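Section 4: Setting up your Kikel plug-in energy meter

I wrote this part of the guide after my own first week with the Kikel, when I managed to log two days of nothing at all. So take your time with it. The whole thing is maybe a ten-minute job if you have your phone handy.

4.1 Before you plug it in

Pick a wall outlet you can reach without moving furniture. You'll be pressing the little side button more than you expect, and crouching behind a bookcase gets old fast.

CAUTION: Never plug the meter into a power strip, and never plug one meter into another. Don't use it outdoors or near a sink.

4.2 First-time setup

1. Push the meter firmly into the outlet. The screen lights up and shows dashes.
2. Hold the side button until the dashes start blinking, then let go.
3. Open the app and tap Add Meter. Type in the code printed on the back (take a picture of it BEFORE you plug in - I didn't).
4. Give it a name. Mine is Hokau, after the street I grew up on, but "kitchen" is fine too!
5. Enter your electric rate from your latest bill. If you skip this, you'll still see watts but no costs.
6. Wait 90 seconds. The screen should now read 0.0 W.

Note: If it's stuck on dashes, unplug it, wait a bit and go back to step 2. If you see E2, the app and the meter are on different versions, so run the update under Settings.

4.3 Your first reading

Start with something simple, like a lamp. Plug it into the front of the meter, switch it on and watch the number settle. My old Fliswood floor lamp came in at 106 W, and I changed the bulb that same evening.

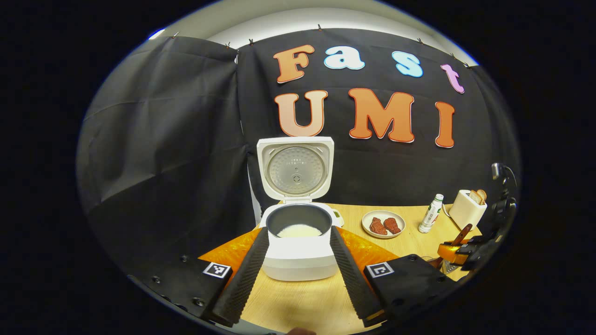 Once the lamp works, try something that heats, because that's where the meter gets fun. Heating appliances pull hard, then back off, so one glance at the screen won't tell you much. A rice cooker is a great one to learn on. Load it the way you normally would, even if that's just a shallow layer of rice in the bottom of the pot, then shut the lid before you tap Start Session. Leave the session running through the keep-warm stage too, and tap Stop when you unplug.

CAUTION: Check the rating label on anything that heats. If it's higher than the limit on the back of the meter, don't use it.

4.4 Saving and sharing

Sessions save by themselves, but the names don't, so type one in right away. Declan Mahuika on the user forum keeps a nice blank log sheet you can print if you like paper (I do). To clear everything and start over, hold the side button and the reset pin together until the screen goes dark.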